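Chest of drawers: does it have to be fixed to the wall in a rented flat?

Started by kettleside

kettleside
Moving into a second-floor flat in July. I've got a tall dark chest of drawers that came from my aunt, and the tenancy agreement says no drilling into any wall without written consent. It's a heavy thing and it leans forward slightly when the top two drawers are open together. No children in the flat, but my niece stays over and she is three. Do I need to fix it, and if so, how do I go about it when I can't drill?

Posts: 80

marlpit
Fix it. With a three-year-old visiting I wouldn't think twice. Ask the letting agent in writing, say it is for furniture safety, and offer to fill the holes when you leave. Ours came back the same afternoon with a yes.

Posts: 2,671

brickdust_ian
Agree with asking, but don't assume you'll get the yes. Our agent was Nolden and they took five weeks, then said no because the wall was plasterboard over an old chimney breast. We ended up moving the chest into the box room and keeping the door shut.

Posts: 1,204

tollgate
I think people go overboard on this. A solid old chest with a low centre of gravity isn't going anywhere. It's the cheap light ones that tip. Put the heavy stuff in the bottom drawer, don't open more than one at a time, done.

marlpit
tollgate, the OP has already said it leans when two drawers are open. A child uses drawers as steps. Old and heavy just means more weight coming down.

Posts: 2,671

tollgate
It leans "slightly". Most floors in flats aren't level. I'd put a spirit level on it before I started arguing with an agent about holes.

kettleside
I haven't measured anything yet as it's still at my aunt's. Her floor is carpet over boards and it does dip by the window, so tollgate may have a point there. The new flat has laminate throughout.

brickdust_ian
Carpet makes a big difference. The gripper rod along the skirting lifts the back feet, so the whole chest tips forward a touch. On laminate it may stand better. Check it empty, then check it full. If it still leans, put thin packing under the front feet so that it sits back towards the wall. That helps but it isn't a substitute for a strap.

Posts: 1,204

Ward Koster
I fitted furniture for Schouten for a long time, mostly bedrooms. A few practical points.

Packing under the front is fine. Use hard plastic, as folded card squashes over a few months.

If the chest is old, look at the back before you buy a strap. Plenty of them have a thin back panel that will just pull out. You need to screw into the top rail or the frame of the carcass.

Stick-on straps are sold for renters. I have never trusted them on emulsion paint. The pad holds the paint and the paint lets go of the wall.

If you do get permission, find the stud. A fixing into bare plasterboard is better than nothing but I wouldn't hang a heavy chest on it.

kettleside
Thanks Ward, very useful. Does it matter which wall it goes on? I was planning to put it beside the bedroom door.

Ward Koster
I'd keep it away from the door swing and away from anything a child can climb on first, such as a bed or a low chair. Otherwise go where the studs are.

dunnock
Mine's a tall one as well, so I'm following this. Does anybody know if the Imalar brackets are any good? They're the only ones my local shop has.
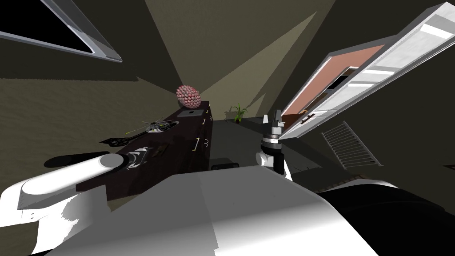 Tall dresser in dark brown wood.

marlpit
dunnock, I've got Imalar on two bookcases. The brackets are OK, the screws that come with them are rubbish. Buy your own.

Posts: 2,671

tollgate
I still say try the level first. But if there's a stud right behind it and the agent says yes, fair enough, put a strap on.

dunnock
Thanks both. I'll get the brackets on Thursday and some proper screws while I'm there.

kettleside
Update: emailed the agent (Norum) this morning. They want a photo of the wall and the exact number of holes. I've said two. They also asked whether I'd redecorate the whole wall when I leave, which seems a lot for two holes.

brickdust_ian
Don't agree to the whole wall. Offer to fill and touch in, and get them to confirm the paint colour now.

Posts: 1,204

kettleside
Good idea, I'll ask them for the paint name in the same email.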